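3. Play Kitchen Materials and Room

3.1 Choice of the objects

Studies of pretend cooking often say only that "toy food" was used, and the reader must guess what was on the table. We think this is a problem. A child who gets a toy carrot and a child who gets a plain block do not have the same task, even if both are told to cook a soup. Already the early work of the Stisari play school, which began in 1995, noted that children named plain blocks with more freedom than they named formed food. For this reason we describe our materials in some detail.

The objects were taken from two sets. The first set, Kusik, has play food in the shape of vegetables and fruit. The second set, Tikkanen, has only plain blocks, each in one color. We added a few metal pots of ordinary kitchen type, as the children in our pilot in March did not like the plastic pots and left them on the side. The full list of objects with their sizes is given in the appendix.

We call an object "formed" if an adult can name the food without help, and "plain" if it has no food shape. Two raters (the second author, Yuzhen Yin, and a teacher from the Clornosia center) sorted all objects by themselves. They disagreed on 7 objects, and these were removed from the study. A slice of bread, for example, was called a sponge by one rater.

3.2 Arrangement on the counter

The objects were placed on a kitchen counter in front of a tiled wall. We preferred a real counter over a play table, because the older children in the pilot asked several times where the "real kitchen" was. Formed and plain objects were mixed and were put close together, so that the child had to choose between them and could not simply take what was nearest. Some overlap of the objects was allowed. The cooking pot was placed near the blocks in every session.

Before each session Lingyun Duan put the objects back by hand, following a drawing. Small differences in the position remained, and we did not correct them. A full session contained up to 200 separate moves of an object, and over all sessions we coded 2926 moves. Moves where the object was only pushed by the elbow or the sleeve are not in this number.

Figure 1 gives a part of the counter with both kinds of object. The yellow and green blocks are plain, and the orange object with the small green tip, similar to a toy carrot, is formed. The side of the metal pot can be seen behind the green block. 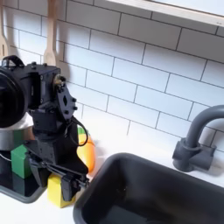
3.3 Coding of the pretend names

All spoken names were written down in the language which the child used. A name was counted as stable if the child used it again for the same object later in the session. If a yellow block was first "butter" and then "cheese", we coded two names and no stable name. Color words alone, such as "the green one", were not counted as pretend names. When a child put an object in the pot without speaking, the move was coded as silent, also if the meaning seemed clear to the adult in the room.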